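Folding Woven Cloth Without Setting the Crease

Textiles

A jacquard throw and a pair of twill trousers can weigh the same on a kitchen scale and still want different treatment on the folding table. Twill is dense and even. It takes a crease, keeps it for a while, and gives it up under an iron. A patterned weave with a contrasting border has at least two tensions in it, one in the ground and one in the stripe, and a fold that crosses both will pull unevenly unless it is placed with some care.

The Pundo workshop, which repairs and stores household textiles for customers of the Brollmont shops, handles up to 300 pieces a month between October and the end of winter. Its method is plain. Each piece is opened flat, squared by its border, pinched at the midpoint and brought together edge to edge.

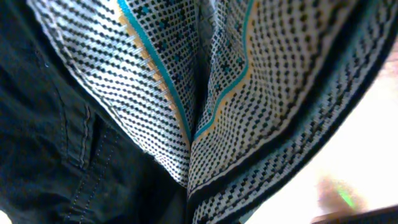
The border is the reference line. Small repeating figures set in diagonal rows are a poor guide to straightness, as the eye follows the slant and the hands follow the eye. A solid stripe gives a cleaner reading. When both runs of it meet at the center, the halves are close enough to equal, and any remaining error can be taken out at the hem.

Work clothes go in a separate pile. Topstitched pockets and flaps form a ridge, and a ridge pressed against a softer weave for a season will print through. Pundo keeps a sheet of plain cotton between the two when shelf space forces them together. The shelves are 19 inches deep, enough for a throw folded in thirds.

Surface matters more than most households allow for. A padded board is correct for pressing and wrong for folding: the cloth grips the padding and the lower layer lags behind the upper. A smooth, hard top lets both layers travel together. 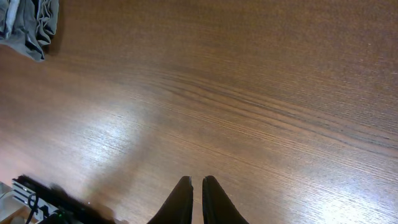

Wood does this well if the finish is sound. The workshop checks its tops by drawing an old nylon stocking across them, along the grain and then against it. A snag means sanding before any loose weave goes down. Glare is a smaller nuisance – light striking a polished top at a low angle hides lint and short threads, so the lamp is moved before the cloth is.

Wiping cloths are kept out of the stack altogether. They carry finish residue, and residue transfers under weight. Plodine, a mill that supplies Pundo with replacement borders, advises refolding stored throws along a new line twice a year. The Huanca pattern, its heaviest, should be rolled on a tube.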